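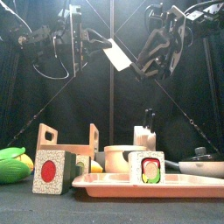
Page last changed: May, by T. Tilahun

Home hand exercises for children: student project report
Tiruwork Tilahun and Britta Böttcher

Our project looked at how families keep up hand therapy between visits to the children's centre in Kutarbridge. Children seen there get a sheet of exercises to do at home, and therapists told us that many sheets come back blank.

We spoke to seven families and to two therapists at the Traralach clinic. Most parents said the sheet was too long. Evenings were the worst time, and brothers and sisters often got in the way - one mother did the exercises in the car instead.

We then wrote a shorter sheet with four exercises and larger print. Britta drew the hand positions. The families used it for three weeks and kept a diary.
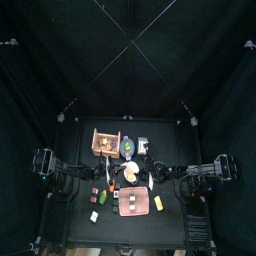 Results

Five families filled in the diary on most days. Two stopped in the second week, one of them owing to illness. Parents liked the drawings but wanted the thumb exercise explained better.

The group was small and we did not measure hand strength, so we can say nothing about progress.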